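Two weeks with the Latau handheld grippers now, after a month on the Amato pair. The Latau jaws close straighter and I dropped fewer small parts – 20 misses in 267 picks. They are heavier, though, and my wrists notice by noon. The Amato trigger is still nicer. I'll keep the Latau for box work.

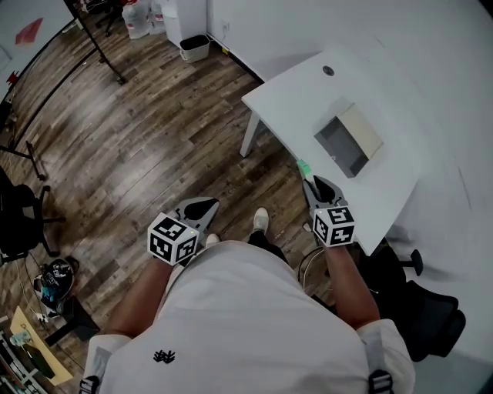
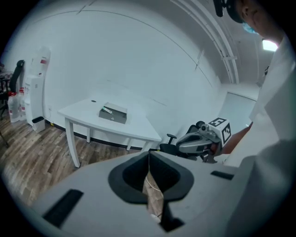
Handheld grippers with the marker cubes on, by the white table.

Comments

gestdale79: Did you try softer fingers?

Nirnetard: Same wrist problem for me.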